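Ticket 102 – Panier cell, arm stops with collision fault near front bin
Opened by: Ridwan Ginting
Status: waiting for parts
Priority: 2

Problem
Since the Kanard update in September, the arm stops with a collision fault when it goes down into the front bin. Yesterday I ran 12 picks and 5 of them stopped. The fault comes only on the right side of the bin. On the left side I could not make it happen.

What I tried
I restarted the controller and loaded the old tool data from the backup. No change. Then I jogged by hand to the taught point above the right rear corner and compared with the value in the Annan sheet. The height was lower than it should be by over 2 mm. I think one of the bins has moved, but I am not sure – the clamps felt tight to me.

State of the cell
Please keep the same objects in the front bin until we find the cause: green cloth, hairbrush, purple cup, tennis ball and the black one. They are all I use for the test. The rear bin stays empty. There are also two small screws on the tabletop on the right side. I did not find where they belong, so please leave them there.

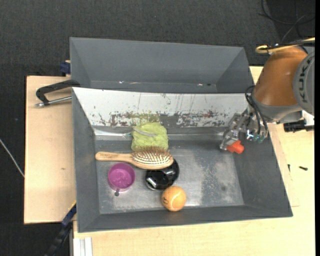 Next steps
Sidwood will send a new gripper tip. Before we fit it, I want to measure both bins again and teach the corner point new. Until then run only at low speed, with one person at the stop button.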